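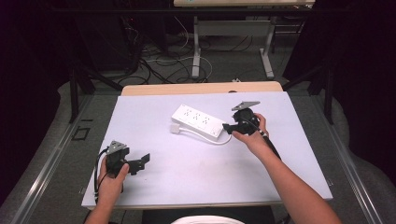

Subject: Re: Bench work at Flondport, what changes in June
Date: 22 Oct 2025
List: Astitex shop floor

> Does anyone know what happens to the cord and power strip benches
> once the Andach line takes over packing? I heard the whole group
> moves to teaching the robots, then I heard only 2 benches do.
> Does the piece rate stay?

Two benches, for now. The rest of us stay on hand packing until June, when the Robichaud contract comes up.

I have been on one of the teaching benches for 13 shifts. You hold a gripper in each hand and do the job you did before, with a power strip and its cord on a white board. It is slower than bare hands. My wrists were sore the first week, and you have to get used to the cables running off the grippers.

The piece rate does not apply on those benches. We are paid by the hour, and a repeat that gets thrown out is not held against you. I logged 357 repeats last month. The target for the whole site is 1106.

What I don't have is anything in writing about jobs after June. The supervisor said retraining, with no grade attached. I would like that raised before more people sign up to switch.

If you want to try a bench, put your name on the sheet by the time clock.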